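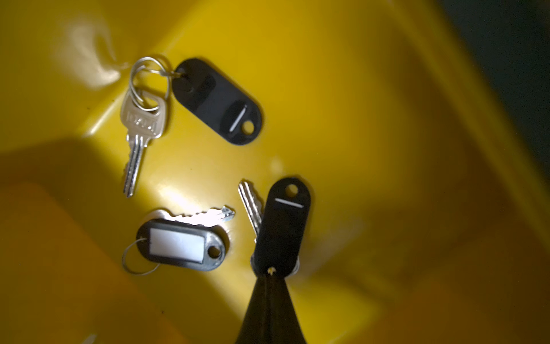

# Tips for Recording Key-Sorting Runs at the Bench

I've been asked often enough how we set up the key-sorting runs that I finally sat down one evening in October to write it all out. If you're teaching a pair of arms to tidy keys at home or in a shared workshop, I hope some of this saves you an afternoon or two. Most of it is plain housekeeping, and a good deal of it I learned from Azadeh Najafi, who kept house before she kept robots and is much better at both than I am.

## Getting the keys ready

Use real keys, old ones if you can get them. A locksmith will often let you have miscuts for next to nothing, and every family has a tin of keys to doors that were sold years ago. Put a plastic tag on each one with a split ring, the sort with a little window for a paper label. The tag gives the fingers something flat to close on, while a bare key lying flush on smooth plastic is a miserable thing to pick up, even for a person.

Before you start, work every ring all the way around so the key hangs properly. A key that's only halfway onto its ring will slide off in the middle of a run, and then you have a recording of somebody chasing a key across a table. (We kept a few of those on purpose! More on that below.)

Wipe the tags with a soft cloth and a drop of dish soap. Hand lotion is the worst for making them slippery.

## Choosing something to sort into

I'm fond of a small drawer unit for this. A drawer gives you a second job for free, because it has to be opened before anything goes in, and you can record that part too. Whatever you pick, stop it from creeping. A square of rubber shelf liner underneath does nicely, and it peels off without leaving anything behind.

Bright plastic is cheerful, and dark tags show up well against it, but do look at the glare. A lamp straight overhead can put a white streak down a shiny wall, and silver keys love to hide in one.

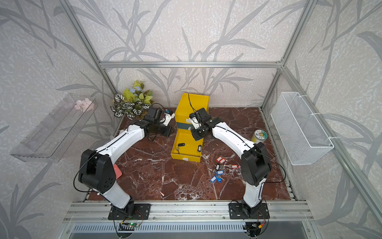

Decide on your rule and write it down before anybody touches the controls. Ours for this batch is that the black tags go in the drawer and the other colors stay out on the table. It sounds too simple to need writing, but Chenxi Xie and I once spent a whole morning sorting by two different rules, and all of it had to be thrown away.

## While you record

Our goal is 500 runs for each rule, and we do them 54 at a sitting, then stop for tea. Tired hands make jerky runs, and the system will learn your jerks just as faithfully as your good habits.

- Scatter the pile fresh each time. Shake the keys in a mug and tip them out.
- Turn the drawer unit a little between runs, and move it an inch now and then.
- Pick up by the tag sometimes and by the ring other times, so both are well covered.
- If you fumble, carry on and pick the key up again. A calm recovery is well worth having.
- If you forget which rule you're on, stop the run and delete it right then.

Geeta Tomar likes to say the rule out loud before each run. I felt silly copying her, but I do it now.

## Afterward

Watch a few runs back the same day, while you still remember them. I look at every tenth one and mark it good, messy or bad in a notebook, and the bad ones go out before Qiuyue Hou starts training the next morning. From our first batch we dropped 153, which stung, but the drawer work got noticeably steadier once they were gone.

Count the keys back into their tin at the end, and check under the edge of the drawer unit, where a flat one can easily slip out of sight. If a label has smudged, replace it that evening. Pencil lasts longer than cheap ballpoint on those little paper inserts, and you can rub it out when you change the rule.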